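Schubladeneinsätze ohne Raster: Maße, Toleranzen, Reihenfolge

Drucken | Per E-Mail versenden

Die Küche hat fünf Schubladen, alle mit derselben Nennbreite von 600 mm. Das ist das Korpusmaß. Innen bleiben je nach Auszug deutlich weniger, und die Differenz ist der Grund für die meisten Fehlkäufe, meine eingeschlossen.

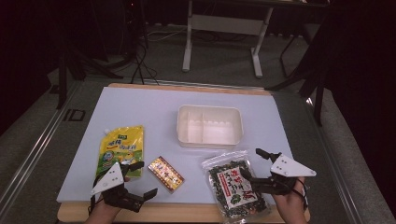 Gemessen wird an drei Stellen: vorn hinter der Blende, in der Mitte und hinten vor der Rückwand. Bei meinen Auszügen läuft die Zarge nach hinten leicht zusammen, in der zweiten Schublade von oben um 4 mm. Wer nur vorn misst, bekommt den Einsatz hinein, aber nicht bis zum Anschlag. Die nutzbare Höhe ist der zweite Wert. Maßgeblich ist der Abstand vom Boden zur Unterkante der darüberliegenden Traverse, nicht die Höhe der Zarge. Eine Schöpfkelle, die beim Schließen hängen bleibt, lässt sich nur noch mit einem Lineal durch den Spalt herunterdrücken. Das habe ich im Juli zweimal gemacht.

Von Sivico hatte ich zunächst einen durchgehenden Besteckeinsatz, 149 mm zu kurz in der Tiefe. Der Rest dahinter wird erfahrungsgemäß zum Sammelplatz für Gummiringe und Korken. Domingo Navarrete hat mir daraufhin zu Einzelschalen geraten, die man frei nebeneinanderstellt. Der Vorteil liegt in der Toleranz: Jede Fuge nimmt einen Millimeter auf, und was übrig bleibt, füllt eine Leiste. Der Nachteil ist das Wandern. Bei jedem Öffnen verschieben sich leichte Schalen nach hinten, schwere nach vorn beim Schließen. Eine Gummimatte von Griso hat das behoben, allerdings erst, nachdem ich sie auf Maß geschnitten hatte. Lose eingelegt wirft sie Falten.

Zur Aufteilung. Ich habe eine Woche lang notiert, welches Teil wie oft herausgenommen wird. Erwartet hatte ich Messer und Löffel an der Spitze. Tatsächlich führt die Schere, danach kommt der Sparschäler, dann lange nichts. Der Knoblauchpresse habe ich bis dahin ein eigenes Fach zugestanden, sie kam in der Woche nicht vor. Sie liegt jetzt unten.

Daraus ergibt sich die Belegung:

Schublade 1: Besteck, Schere, Sparschäler. Fachbreite mindestens 75 mm, sonst greift man schlecht hinein.
Schublade 2: Kochwerkzeug, längs gelegt. Quer passt der Schneebesen nicht.
Schublade 3: Folien, Papier, Beutelklammern.
Schublade 4: Vorräte in flachen Packungen, stehend, Öffnung nach oben.
Schublade 5: Selten Benutztes. Ohne Einteilung.

Bei Schublade 4 habe ich am längsten probiert. Stehende Packungen kippen, sobald eine entnommen wird. Feste Trennwände helfen nur, solange man immer dieselben Größen kauft. Brauchbar sind verstellbare Stege, die in einer Lochschiene stecken. Die Schiene gibt es von Võ in zwei Lochabständen, der engere lohnt sich. King-fai Hsu verwendet stattdessen Buchstützen aus Blech. Das funktioniert ebenfalls, kostet aber an jeder Stütze einen Fuß, der unter die Nachbarpackung ragt.

Beim Reinigen zeigt sich, ob die Fächer richtig gewählt wurden. Innenecken mit kleinem Radius halten Krümel fest, da hilft nur ein Pinsel. Ab etwa Fingerkuppenradius genügt ein Lappen. Holzeinsätze öle ich nicht mehr – das Öl wird in der geschlossenen Schublade klebrig und zieht Staub.

Offen ist noch die Dämpfung der untersten Schublade. Sie schließt beladen zu schnell, unbeladen bleibt sie zwei Zentimeter vor dem Korpus stehen. Der Einstellhebel sitzt unter der Zarge links und hat vier Stufen, von denen drei gleich wirken. Tâm Khương meint, es liege an der Neigung des Korpus. Die Wasserwaage zeigt tatsächlich einen halben Strich nach vorn. Die Sockelfüße sind aber nur zu erreichen, wenn die Blende ab ist, und die ist mit Silikon angesetzt.

Kontakt | © Alle Texte beim Autor | Nach oben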